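螺口玻璃瓶

螺口玻璃瓶,就是瓶口外面带一圈圈螺纹、靠旋盖封口的那种玻璃罐子,装果酱、腌菜、蜂蜜、干香料都用它。各地叫法不一样,有人叫旋盖罐,有人叫广口瓶(严格说广口瓶不一定有螺纹,但是平时聊天谁分得那么细呢),我家一直叫“酱瓶子”,不管里头装的是不是酱。这个词条我断断续续写了一个夏天,想到哪儿补到哪儿,各位多包涵!

构造

一只螺口瓶大致分瓶口、瓶颈、瓶肩、瓶身、瓶底。瓶口最上面那一圈平的地方叫封口面,盖子里的胶圈就压在这上面。我挑旧瓶子第一件事就是拿指肚沿着封口面慢慢摸一圈,有缺口的、拉手的,一律不再拿来做罐头,插花或者放纽扣倒是很好。

封口面往下是螺纹。常见的有两类:一类是连续螺纹,像螺丝一样绕着瓶颈往下走,盖子要拧上一阵才到底;另一类是断开的几小段,盖子内侧有几个爪,转一点点就咬住了,超市里的酱瓶多半是后一种。两类盖子不能混用,看着口径一样也不行,我年轻时候不信邪,硬拧,结果一罐腌柠檬全漏在柜子里,那股味道到七月还没散。 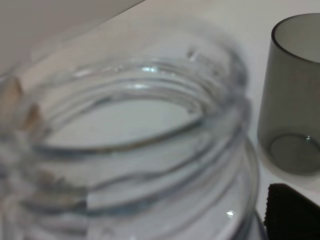
Shewit Tilahun看了初稿以后来信,说螺纹这一段写得太偏向盖子了,她觉得平时出毛病的多半是螺纹缝里没洗干净:糖浆干在里面,下次拧盖就歪,一歪胶圈就压不实。她的办法是用旧牙刷顺着螺纹的方向刷,别横着刷,刷完倒扣在布上晾。我照做了,确实顺手,就把这条收进来。

玻璃

做瓶子的玻璃一般是钠钙玻璃,也就是最普通的那种。说是无色,可是你对着厚的地方看,常常带一点点蓝或者青,薄的地方就看不大出来。瓶颈一带玻璃厚,弯的地方又多,光进去以后拐来拐去,瓶后面的东西看着就变了形。我小时候特别爱隔着空瓶子看窗户,能看半天!

钠钙玻璃怕忽冷忽热。滚烫的果酱倒进冰凉的瓶子,有时候“啪”一声就裂了,所以要先把瓶子温一温。从冰箱里刚拿出来的瓶子也别马上浇开水,放到室温再说。

瓶子上还常有些小凸点和细线。细线多数是合模线,模具两半合拢的地方留下的;凸点有的是给贴标签的机器定位用的,有的我也说不清。老一点的瓶子合模线很明显,摸得到。

口径

口径的标法挺乱的,有按毫米编号的,有按“大口”“小口”分的。我手头最常用的是口径38毫米的小瓶,装香料和芥末正好,缺点是勺子伸不进去,只能往外磕。要装整颗的腌菜,还是得找手能伸进去的大口瓶,洗起来也省心(手伸不进去的瓶子我现在基本不买了)。

清洗和除味

新瓶子用温水加一点洗洁精就行。旧瓶子主要麻烦在味道,而味道大多不在玻璃上,在盖子的胶圈里。玻璃本身不怎么吸味。我一般把盖子单独泡小苏打水,泡2到3个钟头,再开着晾一夜。腌过大蒜的盖子嘛,我劝你死心,直接配新的。

标签胶用食用油抹上,过一会儿再擦。瓶壁上如果有一层白雾,先试试白醋,擦得掉的是水垢;擦不掉的多半是玻璃表面已经磨花或者被侵蚀了,装东西不耽误,就是不好看。

做罐头用的瓶子还要煮。冷水下锅,锅底垫一块布,瓶子之间别挨着,水开以后再煮一阵。盖子别跟着久煮,胶圈会老化。具体时间请跟着你用的那份罐头配方走,不同食物差别很大,低酸的蔬菜和肉类尤其不能只靠开水煮,得用压力罐头锅。

收藏

收旧瓶子的人比我原来以为的多。Berhanu Woldegiorgis在Fevstead的仓房里存了2,000只,按瓶底的印记分架子,我去过一次,待到天黑才舍得走。他最得意的是一批Kunirora蜂蜜瓶,瓶肩滚圆,螺纹很浅;我自己更喜欢Drondine早年的芥末瓶,矮矮胖胖的,放在窗台上晒着太阳真是可爱。

收的时候盖子跟瓶子最好分开放。盖着盖子存久了,里头会有闷味,铁盖还容易锈在螺纹上。已经锈住的,把瓶口倒过来在热水里浸一会儿,裹块橡胶布再拧。

参见:旋盖、胶圈、果酱、腌柠檬、合模线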